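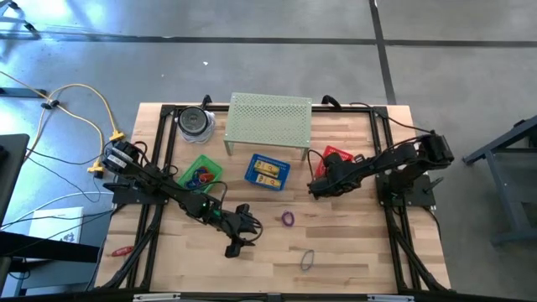
**三色のかごの分け方について、相談です**

**slamet_c**
こんばんは。作業台の上の整理について、皆さんのご意見を伺いたいです。日本語は勉強中ですので、変な言い方がありましたら、お許しください。

私は作業台の上に、緑、青、赤のプラスチックのかごを並べて使っています。台は木の細い板を横につないだ、明るい色のものです。奥にはうすい緑の金属の棚があります。かごは前に Vorkley で買いました。一個492円でした。

困っているのは緑のかごです。輪をまとめて入れていますが、青い輪と、赤に近いオレンジの輪が中で絡まってしまいます。一つ取ろうとすると、ほかの輪も一緒についてきます。青のかごには黄色い包みを2つ重ねて入れていて、こちらは特に問題がありません。

質問は次のことです。かごの色と中の物の色は、合わせたほうがよいでしょうか。それとも、形で分けるほうがよいでしょうか。

---

**Radka_K**
こんばんは。私は色を合わせる派です。青い輪は青のかご、オレンジの輪は赤のかごに入れます。見た瞬間に戻す場所がわかりますから、考える時間がなくなります。黄色い包みは、黄色のかごを一つ買い足すか、棚に置けばよいと思います。

---

**eoin.fahy**
私は反対の意見です。色を合わせる方法は、最初の一週間だけ気持ちがよいです。その後、緑でも青でも赤でもない物が必ず来ます。白い物はどこへ行きますか。透明な物はどこへ行きますか。

私の家では、ひもや輪のように絡まる物と、箱や包みのように重ねられる物を別々にしています。かごの色は、ただの名札だと考えています。slamet_c さんの分け方は、もう半分そうなっているのではありませんか。

---

**Radka_K**
eoin.fahy さん、白い物は白のかごを買えば解決します。

---

**eoin.fahy**
そうすると、かごが増えて、台が狭くなりますね。去年の私の台所がそうでした。妻に怒られました。

---

**phyllis_b**
横から失礼いたします。分け方の話も大切ですが、絡まることについては、色も形もあまり関係がないと思います。深いかごに輪をばらばらに入れますと、どんな色でも絡まります。

私は裁縫の道具で同じ失敗をしました。今は、短いひもに輪を通して、ひもの端をゆるく結んでからかごに入れています。色ごとにひもを分けますと、同じかごの中でも迷いません。ひもの代わりに、細い棒をかごに立ててもよいです。ただ、棒は倒れやすいので、私はやめました。

---

**slamet_c**
皆さん、早いお返事をありがとうございます。

Radka_K さんの方法は、とてもわかりやすいです。しかし、包みを棚に移しますと、使うたびに手を奥まで伸ばさなければなりません。私は背が低いので、少し大変です。

phyllis_b さんに質問があります。ひもに通しますと、輪を一つだけ出すときに、毎回ほどく必要がありますか。

---

**phyllis_b**
はい、必要です。そこは少し面倒です。私はちょう結びにしていますので、片手で引けばほどけます。一日に何度も出し入れをなさるのでしたら、ひもより、浅い箱に一列に並べるほうが向いているかもしれません。

---

**ekkachai**
はじめまして。Dredidcombe の工作室で、物置の係をしています。

青のかごは、横に穴があいているタイプですよね。穴のあるかごは、小さい物を入れますと角が引っかかったり、外へ落ちたりしますので、包みのような大きめの物に使うのは良い選択だと思います。私の工作室では、穴のかごにねじを入れた人がいて、9時まで床を探しました。もう二度としたくないです。

それから、かごの向きのことを言いたいです。斜めに置いてありますと、隣との間に三角のすき間ができます。そこに必ず何かが住み始めます。鉛筆とか、ふたとか、だれかのボタンとか。台にテープで線をつけて、かごの角をその線に合わせるとよいです。

---

**eoin.fahy**
ekkachai さん、線まで引く必要があるでしょうか。かごは動かして使えるから便利なのだと思います。私は斜めでも平気です。手に近いほうへ向けたほうが、取りやすいときもあります。

---

**ekkachai**
一人で使う台なら、確かに自由でよいと思います。何人かで使う台では、私は線がほしいです。「元の場所」の意味が、人によって違うからです。木の台でしたら、テープは紙のものにしてください。ビニールのテープは、長く貼りますとのりが残ります。

---

**Radka_K**
線には賛成です。色には、まだ賛成してもらっていませんが。

---

**slamet_c**
皆さんのお話を読んで、次のようにしてみようと考えました。

- 青のかごは、そのまま包みの場所にします。
- 輪は、青いものとオレンジのものを別のひもに通して、両方とも緑のかごに入れます。
- 線はまだ引きません。私が一人で使う時間が多いからです。

赤のかごのことは、まだ決めていません。Radka_K さんの案のように、オレンジの輪をそちらに移すことも試したいです。

もう一つだけ教えてください。ひもは、木綿と化学繊維と、どちらがよいでしょうか。家に Kurup の荷造りひもが少し残っていますが、表面がとても滑ります。

---

**phyllis_b**
木綿をおすすめします。滑るひもは、ちょう結びが自然にほどけてしまいます。太さは靴ひもくらいが扱いやすいです。古い靴ひもがありましたら、先が固くなっていますので、輪に通すのも楽ですよ。

---

**slamet_c**
靴ひもは思いつきませんでした。古い運動靴が2足ありますので、今夜外して洗っておきます。どうもありがとうございました。

---

**Radka_K**
青い輪には、青い靴ひもを使ってくださいね。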